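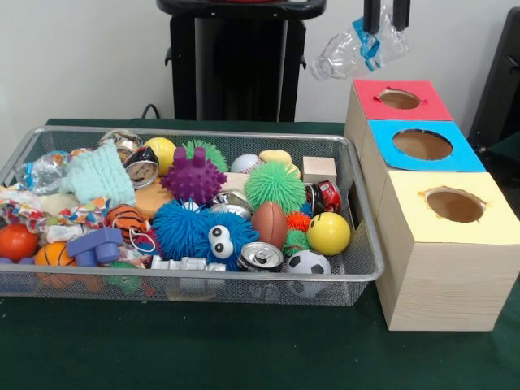
I'm not convinced that the finger pads are the fault on the Kiltwood cell, and I'd like us to stop ordering new ones until somebody has shown me they are. Lev's note (quoted underneath) blames worn pads for the dropped bottles. But look at where the bottle is being held - by the neck, the narrowest bit of it, with the rest hanging off at an angle. Of course a grip like that can swing or slip. I'd blame the grasp height before I blamed the rubber. The basket is also filled to the brim, and the setup sheet we wrote in November says to stop short of the rim.

Lev Karpenko wrote:
> Changed both finger pads again this morning, 5 weeks after the
> last pair. Dolbridge say they are good for 2,000 picks and I
> think we are past that. Still dropping bottles on the way to
> the boxes, cans seem fine. I suggest we keep a spare set by the
> cell and change them every month. Also re-zeroed the gripper.
> Lev

Two things there bother me. If the pads were worn out, new ones should have helped, and you say it's still dropping. And "I think we are past that" is not a pick count. The controller keeps one, so please read it off and post it.

What I'd do before spending anything:

Check the gripper zero with the fingers properly closed. Last time it was done with grit between them and we lost a day.

Drop the grasp height by 13 mm for bottles only, leave the cans alone, and run 100 picks with the old pads back on.

Look at the box tops while you're there. The hole in the yellow one has gone a bit ragged round the edge and I'd want a fresh square on it before anyone measures misses.

If it still drops after that, I'll sign for the pads.

Noura Saliba

2 comments

Lucía Marín: Old pads are in the drawer marked Cider, I kept them.

Bonifacio Palacios: 13 mm may put you into the basket rim on the near side. Try it slowly first.

List contact: Cherry Mae Sison | © Kiltwood cell users | Back to top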